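Schrauben nach dem Abbau sortieren -- wie macht ihr das?

Flirkport
2/14/19
Wir ziehen im Juli um, und ich baue nach und nach die Regale ab. Beim letzten Mal lag alles in einer Tüte, und am Ende passte nichts mehr zusammen. Lohnt sich ein Sortierkasten?

Birholm
Für ein paar Regale nicht. Ich nehme eine Schüssel pro Möbelstück und lege sie auf ein helles Brett. Auf dem dunklen Teppich suche ich sonst ewig nach den kleinen Teilen. 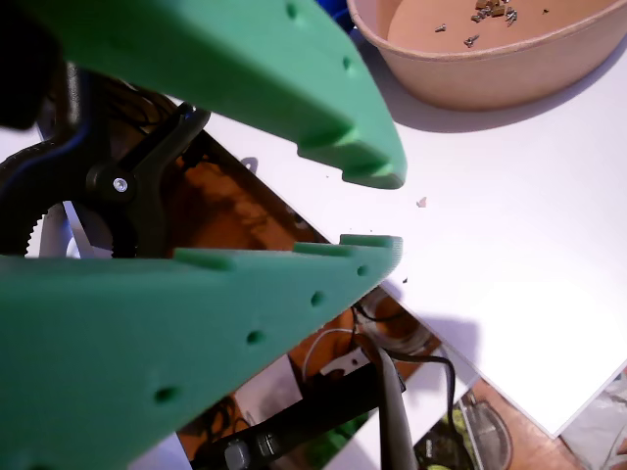 Rosa Schüssel auf weißem Brett, darin silberne Schrauben und messingfarbene Teile

Abends kommt der Inhalt in einen Gefrierbeutel, Zettel dazu, fertig.

Bhutto
Sehe ich anders. Eine offene Schüssel kippt einmal um, dann war es das. Ich habe einen Kasten mit 40 Fächern und beschrifte den Deckel mit Kreppband.

Birholm
40 Fächer für drei Regale? Mir ist noch keine umgekippt.

Flukby
Beutel ja, aber direkt mit Klebeband innen an die Rückwand. Bei uns war der Karton mit den ganzen Beuteln nach dem Umzug 6 Wochen verschwunden.

Bhutto
Klebeband auf der Rückwand reißt gern die Folie mit ab. Dann lieber an ein Regalbrett binden.

Flukby
Mit Malerkrepp ist bei mir nichts abgerissen.

Flirkport
Danke euch. Ich probiere es mit Schüssel und Beutel. Die Bretter sind 60 und 90 lang, die Länge schreibe ich mit auf den Zettel.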